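Category: Footwear > Foam and Molded > Care and Sizing

Print this thread | E-mail this thread

Foam clogs shrinking: heat or age?

pornen_61
August 19, 2018
My Lidden clogs measured 10 mm shorter inside after a summer on the back porch. Same insole tracing both times. Is this normal for closed-cell foam?

Koster
Yes. Trapped gas expands in the heat, some of it escapes, and the cell walls pull in as the foam cools. A parked car does it faster. Keep them out of direct sun.

flatlast
I disagree that heat is the whole story. Mine stayed in a closet for two years and still lost half a size. Molded foam keeps shrinking slowly if it was pulled from the mold too early.

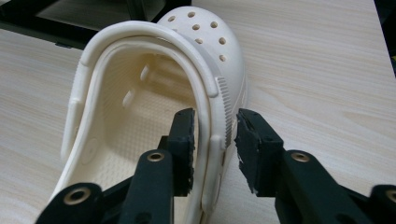

Cream clog, heel strap back.

Koster
Half a size in a closet sounds like a labeling error. Did you measure them when new?

flatlast
No, I went by fit. Fair point, but the left one shrank more than the right, and a wrong label doesn't explain that.

serkeo_fan
Check the strap too. On my Serkeo pair the strap got tight before the footbed did. Thinner section, so it heats through sooner.

pornen_61
Strap is tight on mine as well. Can they be stretched back?

Koster
Partly. Soak in hot tap water, put them on over thick socks, and wear them until they cool. Expect to get back a few millimeters. Don't use an oven.

flatlast
Tried that. It held for a week. I'd buy the next size up.

Contact us | Copyright Lidden Footwear Forum | Back to top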